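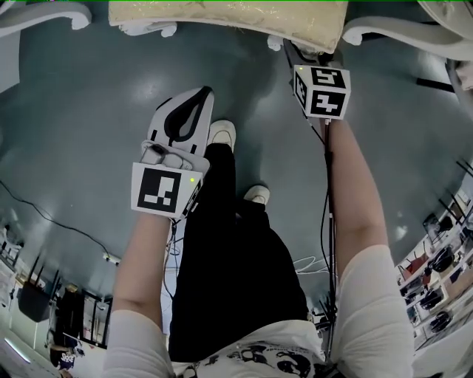 Fig. 1. Hand-held grippers, one in each hand, forearms extended.

Unit 3: Grip, Reach and Static Load
Revised 23 September 2025

3.1 Terms

Static load is muscle effort held without movement. Dynamic load is effort with regular shortening and lengthening of the muscle. Blood flow is restricted under static load, so fatigue arrives earlier at the same force.

Maximum voluntary contraction (MVC) is the highest force a subject can produce in a given posture. It is measured per posture. A value taken with the elbow bent does not carry over to a straight arm.

3.2 Shoulder moment

For an arm held forward, the moment at the shoulder is the sum of each segment weight times its horizontal distance from the joint, plus the tool weight times its own distance. Bending the elbow shortens both distances. Raising the hand at constant horizontal distance leaves the gravity moment of the tool unchanged, though muscle effort may still rise with joint angle.

3.3 Grip types

Power grip: fingers and palm close around the handle, thumb opposing. Highest force.
Pinch grip: thumb against fingertips. Much lower force, finer control.
Hook grip: fingers only, load hanging. Thumb passive.

Wrist deviation lowers available force in all three. Record wrist angle with every grip reading.

3.4 Worked data: Kettler packing line

The Kettler set holds 3,545 grip readings from 87 workers, collected in August at the Umbridge site. Readings with no wrist angle entered (141) are excluded before analysis, leaving 3,404. Normalize each reading to the worker's own MVC in the matching posture. Do not pool raw forces across workers.

3.5 For next session

Read Jamitz, chapter on endurance curves. Bring the moment table from 3.2 filled in for your own arm, elbow straight and elbow at 90 degrees.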